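Using Exit Tickets Well
Course handout, Session 2: Checking for Understanding in the Blended Classroom 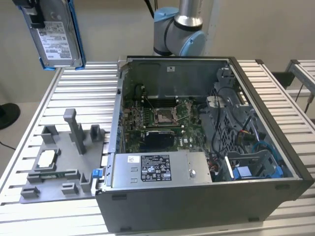

Last session ended with the question of what to do with the last few minutes of a lesson. Most of you said you pack up, assign homework, or let the discussion run until the bell. This handout covers another use of that time, the exit ticket, and how to run one on paper or online.

What an exit ticket is

An exit ticket is a short question or task that every student answers before leaving. It is not graded. The teacher reads the answers before the next lesson and uses them to decide how that lesson starts. If the answers are going into a grade book, you are giving a quiz, and students will treat it like one. They copy, they guess, and they stop telling you what they don't understand.

Writing the question

Start from the lesson objective and write the question before you teach the lesson. Teachers who write it on the spot tend to ask "What did you learn today?" and get back the title of the lesson.

Compare these two, both from a seventh grade unit on ratios:

Weak: Do you understand how to simplify a ratio?
Better: Anel says 12:18 simplifies to 6:9 and she is finished. What would you tell her?

The first can be answered with one word. The second shows whether the student knows what "simplest form" means, and a wrong answer tells you something as well. A student who writes "she's right" has a different problem from a student who writes "divide by 12."

Keep it to one question, or two at the most. If the class needs more than five minutes, the question is too long.

Paper or online

Paper is quick and needs no logins. You can sort a stack into piles by hand, and many teachers find they think better that way. The drawback is storage. Slips get lost, and it is hard to look back at what one student wrote in March.

Online forms keep everything in one place. In the practice classroom for this course we use Josero, and some of you have Dasstead at your own schools. For our purposes they do the same job: you post a question, students type a reply, and you see the replies in a list. Set up the question before class and hide it until you need it. Turn off the setting that lets students see each other's answers.

Do not rely on multiple choice only because the software marks it for you. A chart showing that most of the class picked B is useful if you know why a student would pick B. Write the wrong options from mistakes you have seen in their work. If you don't know the common mistakes yet, ask an open question first and build the choices from the replies.

Sorting the answers

Read fast and sort into three groups: got it, partly there, not yet. Don't write comments. With a class of ordinary size this should not take longer than a cup of coffee.

Then look at the size of the groups.

Mostly "got it": go on, and see the few others during independent work.
Evenly mixed: open the next lesson with a short pair task, putting together students from different groups.
Mostly "not yet": reteach, using a different explanation or a different example from the first one. Repeating the same explanation more slowly rarely helps.

A case from last year's group

Erick Kimaro taught two sections of ninth grade biology and collected 203 tickets over one unit. He read all of them but changed nothing in his plans, which were already printed. By the end of the unit, students were writing "idk" or leaving the box blank. When he asked them why, one said that the answers didn't go anywhere. In the next unit he began each lesson with two anonymous replies on the board and asked the class to improve them. The replies got longer within a week.

Students notice whether you use what they write — that was the main point he brought back to the group.

Common problems

Students rush. Give the question out before they pack up, and collect it at the door.

Students who write slowly. Let them draw, label a diagram, or record a short spoken answer. Josero accepts audio up to 60 seconds.

Absent students. Leave them out of the count. Don't chase the ticket.

Every day is too much. Two or three times a week is plenty for most classes.

Before next session

Write one exit ticket for a lesson you will teach soon. Use it, sort the replies, and bring the three piles (or a printout) with names removed. Write a paragraph on what you changed in the following lesson. Post it in the course folder by 22nd June. Faith Makori will read the elementary group's work and Huw Vaughan the secondary group's.

Reading: the chapter on questioning in the course packet. Skip the section on rubrics for now.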